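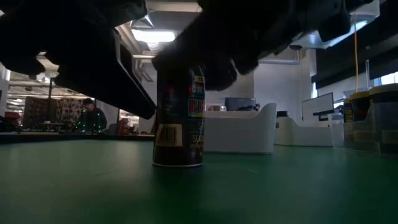

Brilbridge, 21. Dezember 2019

Hochdose

Als Hochdose bezeichnet man in der Verpackungs- und Lagerkunde eine zylindrische Dose, deren Höhe den Durchmesser deutlich übersteigt. Der Begriff beschreibt die Form und sagt nichts über den Werkstoff aus. Hochdosen werden aus Weißblech, Aluminium, Kunststoff oder gewickelter Pappe mit Metallboden gefertigt. Verwendet werden sie für Pulver, Gebäck, Knabberwaren, Getränke und Sprühprodukte.

Aufbau

Der Körper besteht aus Mantel, Boden und Verschluss. Bei mehrteiligen Ausführungen ist der Boden mit dem Mantel durch einen umlaufenden Falz verbunden, der zugleich als Standring dient. Der Bodenrand liegt auf ebenen Flächen ringförmig auf, während der Bodenspiegel etwas zurückversetzt ist. Dadurch steht die Dose auch dann ruhig, wenn sich der Boden unter Innendruck leicht wölbt. Der Verschluss kann als Aufreißdeckel, Stülpdeckel, Eindrückdeckel oder Schraubdeckel ausgeführt sein; Kombinationen aus Siegelmembran und wiederverschließbarem Kunststoffdeckel sind verbreitet.

Bedruckung

Der Mantel wird direkt bedruckt oder mit einem Rundumetikett versehen. Weil von einem Zylinder stets weniger als die Hälfte des Umfangs einsehbar ist, wird der Produktname häufig zwei- oder mehrfach wiederholt. Der Strichcode sitzt meist in einem hellen Feld im unteren Drittel. Auf dunklem Grund ist dieses Feld zwingend auszusparen, weil die Lesegeräte den Kontrast zwischen Strich und Lücke auswerten. Bei kleinem Durchmesser wird der Code um 90 Grad gedreht (Leiteranordnung), damit die Krümmung die Strichabstände nicht verzerrt.

Standsicherheit

Die Standsicherheit hängt vom Verhältnis der Schwerpunkthöhe zum Radius des Standrings ab. Eine teilweise entleerte Dose mit Schüttgut hat einen tieferen Schwerpunkt als die volle, ist aber leichter und wird schon durch geringe Seitenkräfte verschoben. Beim Umsetzen wird die Hochdose vorzugsweise seitlich am Mantel gefasst, und zwar oberhalb der halben Höhe. Fasst man sie am Deckelrand, kann sich ein Stülpdeckel lösen.

Ablage in Wannen

Zum Sammeln und Bereitstellen einzelner Dosen dienen offene Wannen aus Kunststoff, im Handel auch als Ablageschalen geführt. Üblich ist ein rechteckiger Grundriss mit gerundeten Ecken. Die Rundung erleichtert die Reinigung und verringert die Kerbspannung im Material. Helle Wannen werden bevorzugt, wo Rückstände oder ausgelaufener Inhalt schnell erkannt werden sollen. 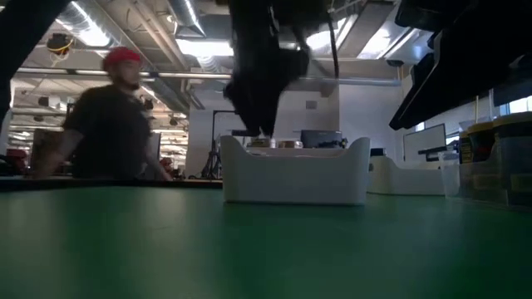 Die Wandhöhe richtet sich nach der Art der Einlagerung. Stehende Hochdosen benötigen eine Wand, die mindestens bis zum unteren Drittel des Mantels reicht, andernfalls kippen sie beim Anheben der Wanne über den Rand. Liegende Dosen kommen mit flacheren Wannen aus, rollen jedoch, solange die Lage nicht gefüllt ist. Niedrige Runddosen werden getrennt eingelagert, weil sie zwischen den hohen Körpern verkanten.

Maße

Die Serie Picard des Herstellers Prarance umfasst 3 Wannengrößen. Die mittlere misst innen 429 mm in der Länge und 296 mm in der Breite und nimmt 8 stehende Hochdosen auf, sofern deren Durchmesser 95 mm nicht überschreitet. In der Ausführung Dranham ist der Rand verstärkt; die Innenmaße sind gleich.

Unterlage

Matte Tischbeläge mindern Spiegelungen und erleichtern das Ablesen der Etiketten. Der metallische Standring kann auf weichen Belägen Kratzer hinterlassen, wenn die Dose geschoben wird.

Siehe auch: Bodenfalz, Rundumetikett, Stülpdeckel, Weißblech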